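About > Research > Simulation-Based Evaluation

About the Girkthorpe Manipulation Laboratory

2/13/23 – Sigrún Eyvindsson

The laboratory is a research unit of the Zudstead School of Engineering. It has 14 members, led by Samah El Ouafi, and works on one main question: how well does a manipulation policy's score in simulation predict its score on a physical arm?

Our method is called Curnano. Each kitchen layout is built once as a rendered worktop and then varied by object position, lighting and camera height. A policy is run on every variant with fixed seeds, and the resulting ranking of policies is compared with the ranking from a matching physical bench. Layouts include items that have no part in the task, such as bottles, stemmed glasses and a dish rack, so that clearance errors are scored along with grasp errors.

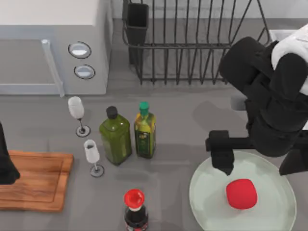 Results to date

The current set holds 12 layouts and 2140 simulated episodes. A smaller set of 728 physical trials was completed in October. Rank agreement was good for single-object pick tasks and poor for tasks involving contact with thin glass stems – the contact model is the likely cause and is being rewritten.

Absolute success rates did not transfer. Simulated scores were higher in almost every layout, and we advise against quoting them alone.

Teaching and access

Second-year students use a reduced version, Peixoto, in the robotics laboratory course. Layout files and seeds are issued to partner groups on written request. Physical bench time is booked through the school office.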